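Week 4 handout: Color in cloth, or why red cost so much

Last week we finished with mordants, and several of you asked why we kept coming back to alum. This week you get the payoff! Red is the color where all of that chemistry suddenly matters.

**Start with madder.** The dye sits in the root of the plant, and growers usually waited 3 years before digging, so a field of madder was a slow bet on what people would want to wear. The roots were dried, pounded and steeped in warm water. Keep the bath below a simmer (this is the part everyone rushes in the workshop) or the browns come out along with the red and your lovely scarlet turns to brick. The main coloring matter is alizarin, and it needs a metal salt to hold on to the fiber. With alum you get red; with iron you get purples and near-blacks. Same root, same pot, completely different cloth. I still find that thrilling.

**Then the insects.** Kermes was scraped from oak trees around the Mediterranean, and cochineal was brushed from cactus pads in Mexico and Peru. Cochineal gives far more color for its weight, and once it began crossing the Atlantic in the 1500s it pushed kermes out of the luxury trade fast. Add a tin salt and it goes from crimson to a blazing scarlet.
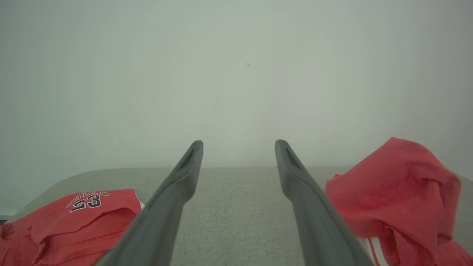
Wool and silk take these dyes readily. Cotton doesn't. It's a plant fiber, mostly cellulose, and it has little for the mordant to grab. The answer was the process Europeans called Turkey red: oil, alum, tannin, madder, and a long string of baths and dryings in between. Some recipes ran to 20 separate steps and took weeks. The result stood up to sun and washing so well that quilters trusted it for generations, and you can find old quilts where the red is still strong and the browns next to it have rotted away (iron mordants are hard on cotton).

**1869 changes everything.** Chemists in Germany and England worked out how to make alizarin from coal tar within weeks of each other, and madder farming collapsed within a few years. Think about who gained and who lost from that. We'll argue about it in the second hour, so come with an opinion!

**For Tue 26 October**

- Read the Nnaji chapter on village dyers, up to page 164. The footnotes are wonderful, don't skip them.
- Look over the Drikadby recipe sheet and mark every step where heat is mentioned.
- Bring 4 small swatches of undyed cloth, at least one of them cotton. Wash them first in plain soap, no softener.

Lab is in the Lulstead annex as usual. Wear something you don't love. Kelechi Ugwu is running the dye baths and will have gloves in all sizes.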